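Testers wanted for the Plosta sorting kit (paid, part-time)

Hi! I run the customer side of things at Zonari, and I'm looking for 4 people to spend a few weeks with our new kit before we start shipping it. It's called Plosta, and it's a package of grip pads, trays and lessons for anybody who already has a two-armed robot and wants it to handle small metal parts. I've been playing with it since May and I'm a little hooked, so be warned, I'll talk your ear off about it.

Most of your time would go into one job: sockets out of the blue tray, over to the perforated steel one, and then back again. It sounds easy until you try it with chrome. Shiny round things love to roll, and the ones lying on their sides are a whole different problem from the ones standing up. 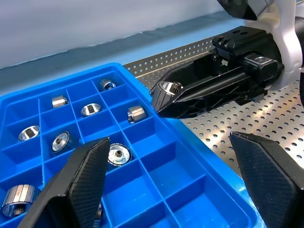 Sockets in the blue tray, and one in the gripper.

You don't need to be an engineer. I'd love a mechanic, a hobby machinist, maybe a retired shop teacher (please apply!). What I do need is somebody patient who will write down what went wrong in plain words. "It pinched the rim and slipped" helps me a lot more than a score out of ten.

Sessions are at our Puvside shop, three hours each, two a week. You'll learn to guide both arms yourself, and we'll pair you up with someone who's done it before for the first few tries.
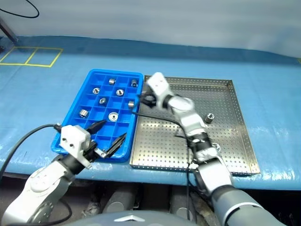 Pay is $466 a week, plus lunch, and you get a discount on the kit if you end up wanting one. You'll be on your feet a lot, so wear decent shoes, and leave rings and loose sleeves at home. Parking is free behind the Eklund building next door.

To apply, send me a few lines about what you do with your hands, at work or for fun. No resume needed! I'm reading everything that comes in through the end of June 2025, and I'll write back either way.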